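Drawers are hard, and the round nightstand is harder

So Zixuan Liang asked me last week what I've been doing since August, and the answer is one nightstand. One! We're teaching Endik (our arm policy) to deal with bedroom furniture from human demonstrations, and the curved drawer front has eaten most of my fall.

The method is simple enough. We collect 200 demos, train on both the wrist view and the head view, then let the policy predict short chunks of motion, 4 steps at a time. Jianhua Wei wanted longer chunks. We fought about it over noodles and I won, mostly. 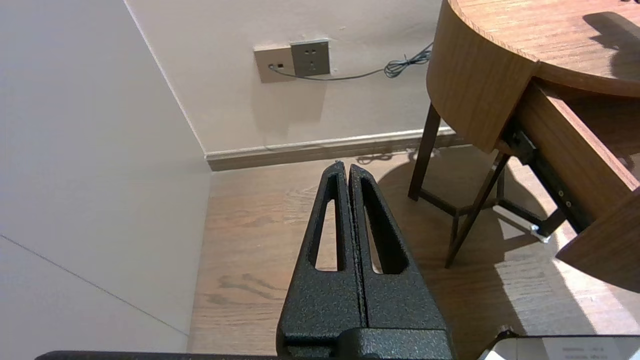 Wrist view, fingers together, drawer partly open on the right.

What bugged me for weeks was the approach angle. From the wrist you get so much wall and floor, and the little bit of furniture you care about is shoved off to one side. The head view gives you the whole layout, phone and bed and all, but it's useless for fine contact.
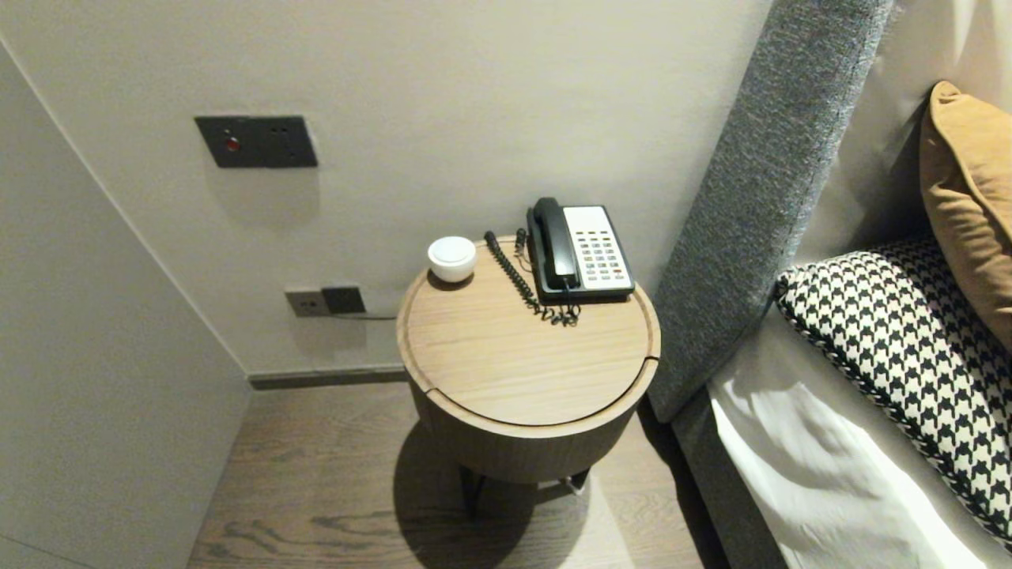
Our first version just glued the two sets of features together and hoped. It learned to trust the head view and ignore the wrist, so it would come in confidently and miss by a finger's width. Ugh. Now we randomly hide the head view during training, and the thing has to learn to use what's near the fingers. I stole that trick from our old Porach code, where I'd used it for something completely different!

Total training set after cutting up the demos: 2397 clips. I threw out another 900 for bad timestamps, which hurt.

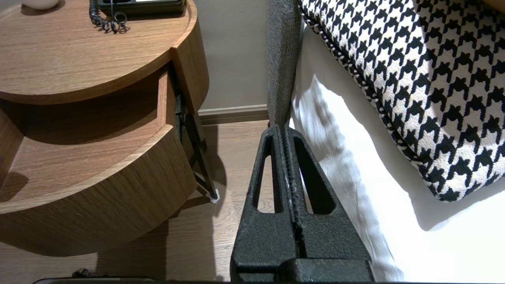 What still breaks

Shadows, mainly. When the sun comes in low, the dark patch under the table looks like an edge to the policy and it slows way down. Anano, our older baseline, does the same thing but worse.
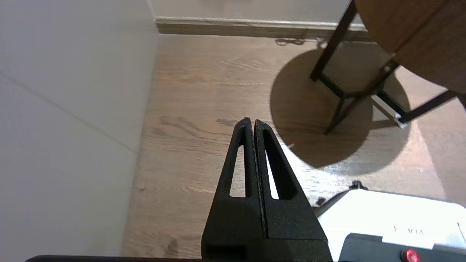 The table's shadow on the floor, just past the fingertips.

I'm trying brightness changes in training next, plus a few demos with the blinds shut. If you've fought with hard sunlight on a wrist camera, please write to me, I'll take any advice you've got.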